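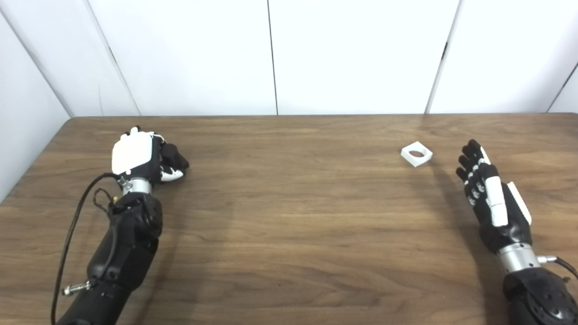 Ita Dolan asks that every operator read the cautions before step 1, as a fast hand motion at the start spoils more recordings than anything else.

4.2 Recording a task by remote control

1. Put the block on the table between the two hands, within reach of the one that will pick it up.
2. Put on the Flisaveck gloves and hold both hands still for 3 seconds.
3. Press Record on the Fikum panel. The arms follow you from this point.
4. Open the working hand, bring it to the block and close the fingers slowly. Keep the other hand closed and out of the way.
5. Lift, set down, press Stop.

Note: Record 50 runs per task. Move the block a little between runs - the same spot every time gives poor results.

CAUTION: Check that the wrist cables have slack before moving the arms. Never reach over the table while Record is lit.

If a hand lags, stop and repeat from step 2.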